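議事録|季節装飾・備品管理

卓上ツリー装飾品の取り付けおよび収納区分に関する打ち合わせ 議事録

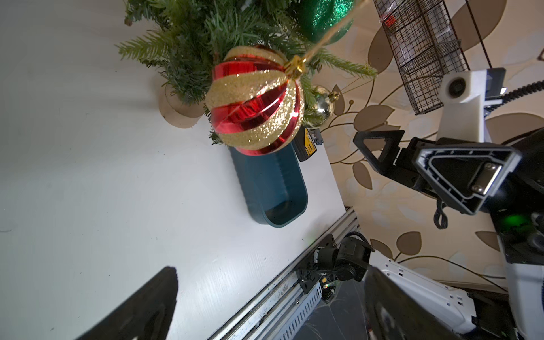 記録:Hajar Alaoui(備品管理担当)

開催:2024年2月
場所:Cadby棟 作業室
出席:Ha-rang Bae(展示設営担当)、Hajar Alaoui

1.前回議事録の確認
11月の打ち合わせの議事録について、品名の表記を1か所修正した。「大玉(赤)」を「大玉(赤・金縞)」に改める。ほかに修正なく、承認とした。

2.対象品目
卓上用の小型人工ツリー(丸形ベージュ色台座)および付属のオーナメントを対象とする。布製品と電飾は別の打ち合わせで扱う。
写真の大玉は、光沢のある赤の帯とラメの金の帯が交互に入るもので、金色の口金に細い撚りひもを通して吊っている。同じツリーには緑のラメ玉と、金の光沢小玉も付いている。台帳では三者とも「玉飾り」の一語で登録されており、返却時の照合に使えない。Baeより、色、表面仕上げ、大小の順で記載する案が出され、採用した。台帳番号は205から振り直す。

3.吊り位置とひもの長さ
大玉を吊った際、小玉が正面から隠れる場合があるとの指摘がBaeからあった。小玉の位置を先に決め、大玉は最後に掛ける手順とする。
ひもは現行の撚りひもを継続使用する。金属フックへの変更案は、枝先の被覆を傷めるおそれがあるため見送った。結び目は口金の直上に置き、余りは切り落とす。長さの上限については意見がまとまらず、次回に持ち越す。

4.収納容器
写真の卓上にある濃い青緑色の楕円形プラスチック容器を、玉飾りの仮置き用とする。収納中の積み重ねには使用しない。大玉を入れる場合は1個とし、ラメ面が他の玉に接しないよう薄紙で包む。
隣の黒と黄色の箱は仮置きの対象外とする。ラベルの扱いについてBaeから質問があり、貼り替えを行わず現状のままとすることを確認した。
長期保管には従来どおりFlomineoの仕切り箱を使う。1箱の収納数は最大28個とし、大玉と小玉を混載しない。仕切りの高さが大玉に足りない箱が見つかっているので、該当する箱は小玉専用に回す。

5.ラメの脱落
11月の設営時、白い天板にラメが付着し、清掃に時間を要した。乾いた布では広がるため、粘着ローラーを先に使い、その後に固く絞った布で拭く。ツリー台座の下も同じ手順とし、台座を持ち上げてから行う。天板上で台座を引きずらないこと。
飾りの表面にコーティング剤を塗る案については、赤い光沢面が曇る可能性があるとの意見があり、試験用の玉で確認するまで保留とした。試験品はOdoi倉庫の在庫から出す。

6.ツリー本体
枝は針葉状で密度が高く、箱から出した直後は片側に寄りやすい。上段から順に広げ、幹側の枝を起こしてから先端を整える。飾りを付けたまま枝を畳む収納は認めない。
Grevinumへ移設する際は飾りをすべて外し、ツリーと玉飾りを別便とする。移設申請書の様式番号は593。申請書の品目欄には、改訂後の台帳名称を記入する。

7.決定事項
・玉飾りの名称を色、表面仕上げ、大小の順に統一する。
・大玉は最後に取り付ける。
・青緑色の楕円形容器を仮置き用として登録する。
・ラメの除去は粘着ローラーを先とする。

8.継続事項
・ひもの長さの上限(Bae)
・コーティング剤の試験(Bae)
・仕切り箱の高さの確認。対象は5箱(Alaoui)
・台帳の改訂案の作成(Alaoui)

9.その他
撚りひもの残量が少ない。現行品と同じ太さのものを追加購入する。発注はAlaouiが行い、納品後の保管場所は作業室の引き出しとする。

次回の日程は、コーティング剤の試験結果が出た後に調整する。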